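Two-Arm Handover Station: Final Project Report
Team Tistisis, Benítez Technical College
16 January 2020

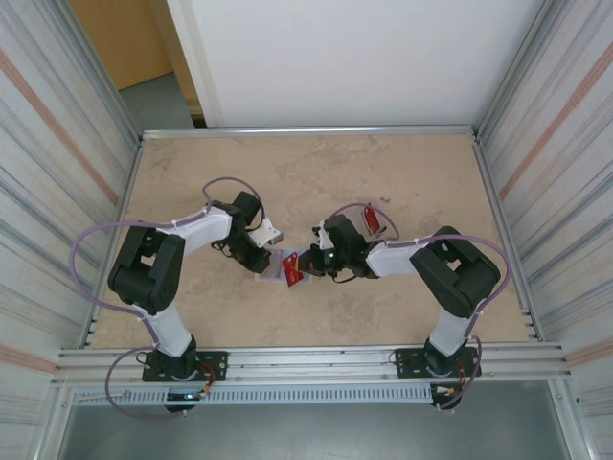
Figure 1. The two arms over the tray, with the red block in the right gripper.

1. Background

Our team was asked to build on the station left by last year's class, which the lab calls Erna. The earlier team got each arm to move through a list of saved positions, but the two arms were run from separate programs and could not work on the same part. Our goal was to have the right arm pick up a block, bring it to the middle of the table, and pass it to the left arm, which would then set it down in a tray.

The project counted for the full fall term. We worked in the Warkgate lab and had the station to ourselves on most afternoons until the end of December.

2. Hardware

Both arms are mounted on one aluminum rail along the near edge of the table. We kept this layout. Moving the arms to opposite sides would have given more reach, but it also meant measuring both bases again every time the table was bumped.

The cables took more time than we planned. At first the lavender cables hung free and caught on the elbow joints when an arm folded in. We tied them along the white arm segments with zip ties and left a loop at the wrist so the gripper could still turn. One loop was too short and pulled a connector out in the second week of testing. After that we tagged the right wrist cable in red so we would check it before each session.

3. Software

One program now runs both arms. Each arm has its own list of positions, and there are 7 points in the cycle where one arm has to wait for the other. The most important is the handover itself: the right gripper does not open until the left gripper reports that it has closed.

We first tried to do this with fixed delays. That worked at low speed and failed as soon as we sped anything up, so we dropped it — two weeks of tuning went with it.

4. Testing

A test run was one full cycle, from pickup to the block resting in the tray. We did 237 runs in total. Early runs were used for adjusting positions and are not scored. The last 100 runs were done with no changes to the program, and 99 of them finished correctly. In the failed run the block was picked up at an angle and slipped when the left gripper closed on it.

We did all scored runs at half speed. At full speed the arms shook enough at the meeting point that the left finger sometimes hit the edge of the block.

5. Problems and next steps

The saved positions only work if the block starts in the same place. We marked the spot with tape, but a small fixture would be better. A camera was in our first plan and we ran out of time for it.

The tray is light and slides if a gripper touches it. The next team should fasten it down before doing anything else. They should also redo the wiring at the bases, where the orange and yellow wires are still in loose bundles. The program and the position lists are saved on the lab computer in the Erna folder, along with our test log.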